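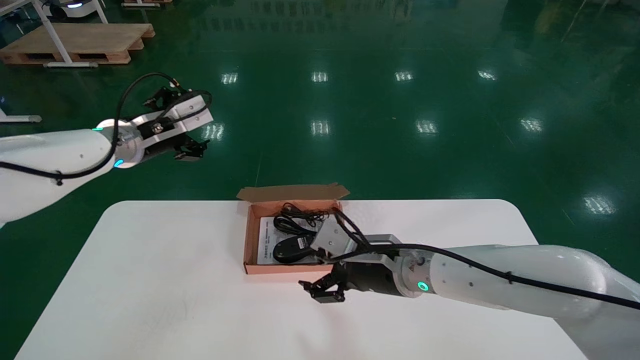 Why leave the card in the box at all, came the question at the end of last session, when everyone reads it once, if that, and then it spends the rest of its life in a drawer? It got a good laugh, and I promised a proper answer in writing, so I have moved the section on instruction cards up to the front of this week's notes. If you were expecting to begin with tape, please be patient – tape is further down and there is plenty of it.

Packing and Unpacking Small Goods
Session 4: The Open Box
Gidton evening course, Room 116

A word before we start. These notes are meant to be read with a box beside you. Any box will do as long as it has a lid that folds back and a floor you can reach comfortably, and if you have one at home that something small and electrical came in, so much the better. You are welcome to bring it along. Those of you who came to session 3 will remember the sorry state of the shoe box we all practised on, and I should like to see something a bit firmer this time.

The card at the bottom

An instruction card laid flat on the floor of a box does two jobs. It tells the person who opens the box what to do with the thing that came in it, and it tells the person packing the box that everything else has come out. When you lift the lid back and can read print at the bottom, you know where you are. I am very fond of a white card for this, as it shows up well against brown board, even when the print on it is far too small for anyone over forty to read without fetching their glasses.

So, to the question. When a box is coming back to you, or going on to somebody else, the card belongs in it. Put it in first, flat, printed side up, and push it gently to one side so that a finger can get under the edge. A card that fits the floor exactly is a nuisance to lift. People end up tipping the whole box over and shaking it, and out comes the card together with whatever little screws or spare feet had been tucked underneath.

If the card is larger than the floor of the box, fold it once along an existing crease. Please don't roll it. A rolled card opens itself out again in the dark and presses against the lid, and I have had more than one box from Gremevano arrive with a lid that had lifted for exactly that reason. (I did write to them. They sent a very nice letter back and another rolled card.)

Keep the card apart from the delivery note. The delivery note goes on top, where it can be taken out and signed without disturbing anything.

Giving yourself a table

I know I go on about tables. I went on about them in session 3 and I shall probably do it again in session 5, but it does make all the difference to have a plain surface with nothing on it except the box you are dealing with. A white or pale top is my own favourite. You can see a dropped washer on it straight away, and bits of torn board show up as well. Rounded corners are kind to hips and coat pockets, if you are lucky enough to have the choice.

Stand the box a little back from the front edge. You want room for your forearms, and room to set down the item when it comes out. Beginners nearly always put the box right under their chin and then have nowhere to go.

Clear the table before you cut any tape, and that includes your tea. Put the knife down on the same side every time, closed. I keep mine to the right and a damp cloth to the left, and I should be quite lost if anyone swapped them over.

Flaps

A flap wants somewhere to be. This sounds silly until you have had one spring back on your knuckles for the tenth time in an evening, and then it seems the most sensible thing in the world. There are a few ways to go about it.

Standing up behind. If the lid is hinged along the back, open it fully and let it stand. It keeps out of the light and out of your way, and it makes a handy backstop for anything that rolls. On stiff board it will stay there by itself. On thin board, run your thumb along the crease a couple of times first.

Folded right down outside. Good for four-flap cartons. Bend each flap firmly past the upright and press, and it will hang against the wall of the box. Do the long ones before the short ones.

Left reaching over the edge. A long flap can go out past the edge of the table, and with a big flap on a small table it often has to. Do make sure it is on a side that nobody walks past. A coat sleeve will catch it, and then the box goes round like a merry-go-round with your item inside it.
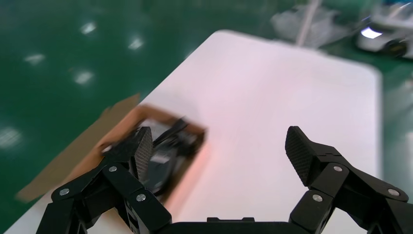 Open carton, long flap over the table edge, dark item inside

Whichever you choose, do all of it before you put your hands in. One flap half up and another half down is the commonest thing I see, and people then work with an elbow holding the board back, which makes the lifting part much harder than it needs to be.

Lifting something out

Look first. Have a good look from above and another from the side, and find out whether there is a strap or a lead lying over the item. Dark things in a box are the awkward ones, since a thin black cable across a dark casing is very nearly invisible, and it is always the cable that gets caught. If you find one, don't pull on it. Lay it on top of the item or hold it in the crook of a finger, and take the item itself by its body.

Then open your hand wider than you think you need to. Reach down on both sides, touch the floor of the box if you can, and only then close your grip. I like people to go slowly on the way in. The way out looks after itself once you have hold of the thing properly.

Lift straight up until you are clear of the walls, and set it down on the bare part of the table. Then go back for the card. Read it, even if you have read one like it before. The card that came with the little Zieliński desk fan, which some of you will have met, has a line at the very bottom about a packing pin that must come out before the fan is plugged in, and I am ashamed to say how long I owned that fan before I got down as far as that line.

Putting it back

Card first, as above. Then whatever padding belongs underneath, then the item the same way round as it came out. Leads are coiled loosely and laid on top or in the gap at the side, never pushed under. Delivery note last. Close the short flaps, then the long ones, and put your palm flat on the lid before you tape. If you can feel something pressing up, open it and look again.

Tape

One strip along the join, smoothed from the middle outwards, running down each end by the width of your hand. Amport brown tape is what we keep in the cupboard. It is noisy, I'm afraid, and several of you have complained, but it tears cleanly. Paper tape is pleasant to use and perfectly all right on a light box. Fold the last little bit of the tape under itself so that the next person can find the end. It costs you nothing and they will think kindly of you.

Please don't tape over an old label. Peel it or cover it with a plain one. A parcel with two addresses will go to the wrong one.

When there is more than one box

Most of what I have written so far supposes that you are dealing with a single box, and for learning that is the right way to do it. Sooner or later, though, there will be a stack, and a stack needs its own table. Keep the waiting boxes together there, heaviest at the bottom, and bring them over to your working table one at a time. Walk round between the two and leave the floor clear – a smooth floor is lovely for sweeping up scraps, and rather less lovely to slide on when you have stepped on a loose bit of plastic wrapping. Bags and wrappers should go straight into the sack, by the way. It is a habit that takes a fortnight to learn and then never leaves you.

If you work in pairs, one of you looks after the stack and the other after the open box. Change over when the first of you gets fed up.

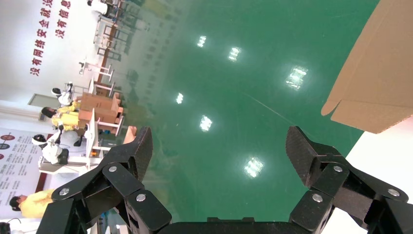 To try before session 5

Take your box from home and pack it with something that has a lead. Leave it overnight, then unpack it in the morning as if you had never seen it, and notice where your hands hesitate. Make a note of that place, as we will start from there.

Write out an instruction card of your own for a household object, on one side only. Keep it short. Lay it in the box, stand back a pace and see how much of it you can still read.

Fold and unfold every flap on one carton until you have settled on the way you like best.

What to bring: your box, your card, a soft pencil, and a knife with a blade that closes. Tape is provided. The door of 116 sticks, so give it a push with your shoulder, and if you arrive early do put the kettle on.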